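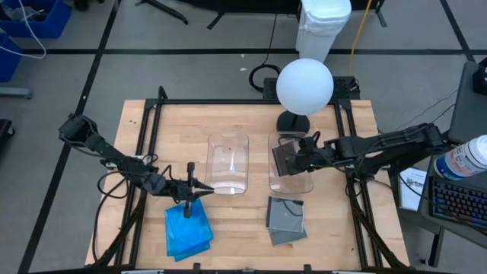 *Butcher-block workbench with a blue cloth, Estwood.*

## About Zanlow

Zanlow makes and finishes solid wood tabletops, counters and bench tops. We work out of a single-story building in Estwood, on the Husar road side of town, and we sell to homeowners, small restaurants, schools and builders.

Shota Nakajima started the company after eleven years of hanging kitchen cabinets for other people. He kept getting calls about the counters, which other crews had installed and which had cupped or split at the sink. He rented half of the present building, bought a used wide-belt sander and began with repairs. New tops followed the next year. We took over the other half of the building when the upholstery business there closed.

### What we make

Most of our orders are edge-grain tops in maple, ash and white oak. We also do end-grain blocks, but only up to 30 inches wide. Walnut is available and takes longer, as we buy it in small lots and wait for boards that match.

Every top is glued up here. Boards rest in the shop before they are milled, and the finished panel rests again before final sanding. A standard counter takes five weeks from deposit to pickup. In June and July it can take seven.

We do not make cabinets, doors or stairs. If you need those, ask and we will give you the name of a shop we have worked with.

### Finishes

We offer two finishes. The first is a plain mineral oil and wax blend for cutting surfaces, which the owner has to renew. The second is a hardwax oil we sell under the name Nenoreo, meant for desks, dining tables and counters that will not be cut on. It comes in clear and in a slightly warmer tone. Samples on maple and oak are free at the front counter.

### Repairs and refinishing

Repair is still a large part of the work. Last year we refinished 589 tops, and 400 of those came from school shops and art rooms over the summer break. We can take out burns, water rings and most knife marks. Deep splits depend on where they run, and we need to see the piece before we quote. The minimum charge covers pickup within Estwood.

### The shop

The building has 2,511 square feet of floor, with the milling room at the back and finishing behind a separate door to keep the dust out. Offcuts go in the bin by the loading door and are free to anyone who wants them for small projects.

We are open from 7:30 a.m. to 4 p.m. on weekdays. Please call ahead if you are bringing a top longer than eight feet, so that we can clear the loading door.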